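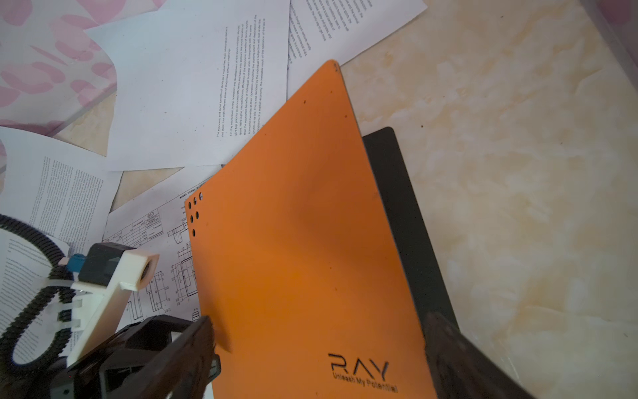

Orange sheet with the words "Unleash My Potential"

Minutes of the Laing Street Allotment Association
Meeting held 7/1/24

Present: Alby Faulkner (chair), Shona Rutherford, Hamish McKinnon, Edeltraud Reisinger (minutes). Apologies: Lorraine Sutcliffe.

1. The minutes of the March meeting were read and accepted.

2. Water. Hamish has received the offer from Vendell for two new taps by the lower path. The price is up to 200 dollars with fitting. Shona asked if the old pipe can carry the pressure. Hamish will ask this before we sign.
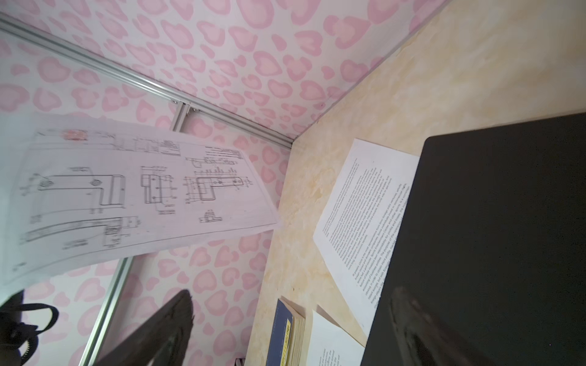 Photo: E. Reisinger

3. Compost. The delivery from Budetti was late again. It was agreed to order 100 bags from them one more time, and then to compare with other suppliers.

4. Plot rules. Alby read the new text about hedges. Shona did not agree with the height. The point is moved to the next meeting, when Lorraine is also present.

5. Other. The key for the shed must be returned to Alby after use.

Edeltraud Reisinger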